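Zallar 2 portable air conditioner review: a September heat wave and a third-floor apartment

I'd been putting off buying a portable air conditioner for years, mostly out of stubbornness. Then last September we got that awful run of sticky days when the city opened the Dirkgate branch library late so people could cool off, and I spent two evenings there with a paperback and a warm bottle of water. Lovely staff, freezing cold reading room, hard chairs. On the second night I ordered the Zallar 2 from my phone before I'd even left the building.

It cost me $281, with the window kit in the box. The Fang was the other one I kept looking at, but it wouldn't have arrived until the heat was over, so that settled it!

Setup was easier than I expected. The hose twists on at the back, the plastic panel slides into the window track, and you tighten two thumbscrews. My windows are old and a little crooked, so I had to stuff foam along one side (the foam strip they give you is too short, by the way – buy your own). The whole job took me one evening, including a break to be annoyed at the foam.

Now, the cooling. I keep it in the bedroom, which is small and faces west, and on high it takes the room from unbearable to comfortable in around 12 minutes. I didn't believe it the first time and went out to the hallway and back in again just to feel the difference. It won't do the whole apartment. I tried it in the living room with the kitchen door open and it just hummed away while I sat there sweating. Pick one room, close the door, and stay in it.

The noise is my biggest complaint. On high it sounds like a dishwasher in the next room, and I have to turn the TV up. Low is fine for sleeping, at least for me, but there's a clunk when the compressor kicks in that woke me up the first few nights. I got used to it. My sister didn't, and she slept on the couch.

Draining it is a pain too. On really muggy days the tank fills overnight and the machine shuts off and beeps at you. The plug is down low at the back, so you need a shallow tray, and then you have to carry the tray to the bathtub without spilling it on your socks. I now run a bit of garden hose into a bucket, and that gets me through until morning.

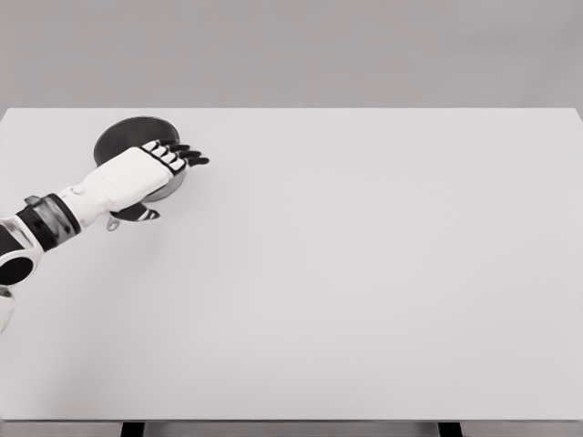

Yao-tsung Mak wrote to me after I mentioned the beeping, saying that his Zallar did the same thing until he tilted it back very slightly on a folded towel, and that he'd gone back to the cooling center anyway during the worst of it because his electric bill scared him. Fair enough. Mine went up as well, though less than I'd feared, and I only ran it at night.

I still think the library is the better deal for an afternoon if you can get to one. For sleeping, though, I'm keeping the Zallar. It's in the closet with the hose coiled on top, and I've already bought the longer foam for next summer.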